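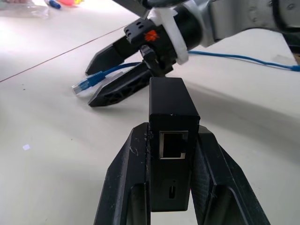

Lectura: 2 min

Giltance incorpora la grabación de voz a su editor de presentaciones Hendemus

La empresa Giltance ha puesto a disposición de sus clientes una nueva versión de Hendemus, su editor de presentaciones para centros de formación y departamentos de recursos humanos. La actualización, publicada en septiembre de 2025, permite grabar la narración de cada diapositiva por separado y sustituirla sin alterar el resto del material.

Las presentaciones narradas pueden exportarse en formato web, con un reproductor adaptado a teléfonos y tabletas, o como archivo de vídeo. El límite por proyecto queda fijado en 80 diapositivas y 500 megabytes. Los subtítulos se generan en español y portugués y pueden corregirse en el propio editor antes de la publicación.

«Los docentes nos pedían rehacer un fragmento de audio sin volver a grabar la sesión completa», señaló Rosaura Echeverri, directora de producto de Giltance. La compañía mantendrá la compatibilidad con los archivos creados en Zeleke, su anterior herramienta — retirada de la venta el año pasado —, que se convertirán al abrirlos por primera vez.

La versión de prueba tiene una duración de 30 días. Las instituciones con licencia vigente recibirán la actualización sin coste adicional y podrán solicitar asistencia para la migración a través del distribuidor Peltance.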